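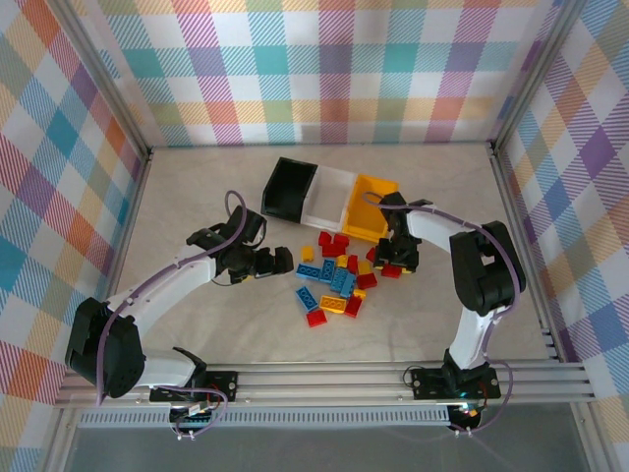 Paneles de cuadros en tonos pastel, con dos brazos blancos y negros delante.

Serkero — LÉEME

Hola. Serkero es mi colección de recetas de pan de masa madre, apuntadas en archivos de texto plano porque me cansé de perder papelitos con harina pegada. Hay 40 recetas, casi todas mías, y 8 que adapté de un cuaderno de Venport (esas llevan la etiqueta "venport" en la primera línea).

Cómo está ordenado

Cada receta va en su archivo: harinas, agua, sal, tiempos y notas. Las cantidades siempre en gramos, ¡nada de tazas! Los tiempos son de mi cocina en septiembre, así que en invierno alárgalos sin miedo. La carpeta "dantas" guarda los panes de centeno, que todavía me salen un poco ladrillo — estoy en ello.

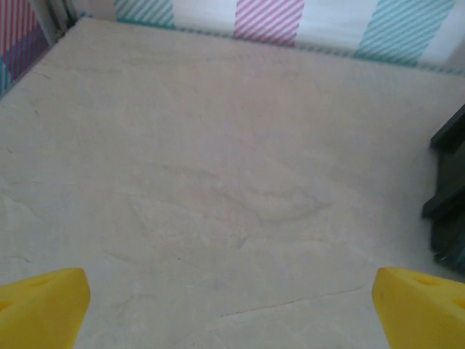 ¿Puedo usar harina integral en todas las recetas?
En casi todas, si añades un poco más de agua y dejas reposar la mezcla antes de amasar; con los brioches yo no lo haría.

Cambios recientes

Corregí la sal de la hogaza Covodau (ponía el doble, perdón a quien la probó) y borré 5 notas repetidas. Me falta pasar a limpio las focaccias.

201 veces compartido · 2 comentarios

masatriste: La hogaza Covodau salada la hice yo, jaja. Con la corrección queda buenísima.

pan_y_punto: ¿Para cuándo las focaccias? Tengo el romero esperando.

Contacto: escríbeme desde la página del proyecto · Textos de uso libre citando Serkero · Volver arriba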